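Home | Our Work | Reports | Get Involved | Contact

Riltcombe Community Laundry: progress report to the Kárason Fund, December

When you gave us the money in the spring, we promised a laundry room that would take sports kit off the hands of parents and return it clean, folded and in the right bag. We have managed clean. Folded is coming along. The right bag remains a goal for the next period.

The room itself is finished. The gray floor is down and level, which the Pinidness building has not offered anyone before, and the front loader no longer walks toward the door on the spin cycle. Plumbing came in over the estimate and painting came in under it, so the two of them more or less made peace. The shelving is still in boxes.

We now take in kit from 10 teams, up from two at the start. Most of it arrives in the evening, in knots, with socks inside shirts inside other shirts. Our first month taught us that color sorting has to happen at the counter, before anyone goes near a drum. One early load mixed the Zirton league's white shorts with a set of new red tops, and the league now owns pink shorts. We have paid for replacements out of the supplies line (see the budget sheet), and reds have had their own wash ever since.
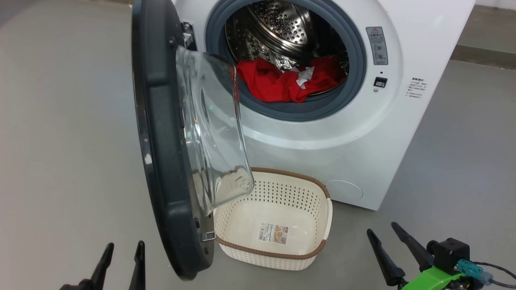

The Zirton league wrote in to say that the separate red wash was welcome and overdue, that the pink shorts had been kept for practice, and that they would like the tops back inside out in future, as the numbers had started to crack on the older ones. We have taken up the last point. Printed tops now go in inside out on a cool cycle, or they do whenever the person loading remembers, and there is a note on the wall for when they don't.

The door has been our other education. It stays locked for a short while after the cycle ends, and people in a hurry take this personally. We lost a handle to impatience in the second month and were without the machine for 15 days while the part traveled to us by what must have been a scenic route. The instructions on the front are in Chinese, so we have written out an English version of the main points and taped it at eye level. The handle has survived since.

Unloading is slower than we budgeted for. Tops catch on the rubber seal, small things hide in the fold of it, and a basket set anywhere except right under the door guarantees a sleeve on the floor. 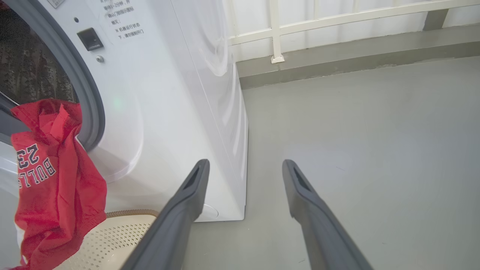 We have therefore changed the routine. The basket goes down first, the tops come out one at a time, and whoever is unloading runs a hand around the seal before calling the load done. So far the seal has given up hair ties, a mouthguard and a bus pass. A load takes longer this way, but fewer items go back through for a second wash.

For the next period we plan to put up the shelves, label the bags with something that survives water – the last marker did not – and buy a second basket. We also ask to move what is left in the painting line over to spare parts, starting with one more door handle, to be kept in a drawer as a form of insurance. The revised budget is attached, and we would be glad of a decision before the spring season opens and the mud comes back.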